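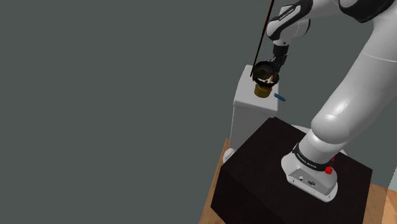
# Arm cell replacing two bench positions: what happens to the people on the bench?

**Lachlan Merrick**, 16 December 2019

I look after the assembly bench at Esteda. We fit dark caps to small brass-coloured bodies, 800 a shift by hand. Management wants a Franka arm on a pedestal to do the pick and place, with the white cabinet beside it as the work surface. So far it exists only as a simulation. The render at the top shows the pose I'm asking about, with the gripper closed on the dark top and the brass part directly under it.

The simulation has logged 3,529 cycles, of which 2,705 finished without a fault. Two operators work that bench now. The proposal says they will be "redeployed to supervision" and gives no hours or pay grade. Has anyone been through this? What did your people end up doing?

---

**Zivus_maint**

We put in a similar cell in October. The job changed from fitting parts to feeding trays, clearing faults and checking the first pieces after each restart. One operator liked it. The other found the waiting worse than the fitting and moved to dispatch.

Things to get in writing before sign-off:

- who may clear a fault, and whether they need a ticket for it
- the pay grade for that work — ours stayed at the assembler rate for months
- who covers the bench by hand when the cell is down
- what training is given, and in whose time

By your figures 824 cycles had a fault. Ask for them sorted by cause. If most are grip faults, a person will be standing there all day and the labour saving in the proposal is wrong. Also ask whether loose items were left on the work surface on purpose. There is a small blue cylinder lying next to the brass part in your render, and a real bench will have worse.

---

**Bermúdez**

depends on the site. ours kept everyone

---

**Jidska**

Agree with the list above. I would add cycle time. A person speeds up after lunch and slows near the end of the shift, and the stations downstream are used to that. The arm runs at one rate, so packing felt it before the bench did. We had to rewrite the break roster for packing, and it wasn't in anyone's budget.

Bring the operators in while it is still a simulation. Changing the cabinet height or the tray side costs very little at that stage.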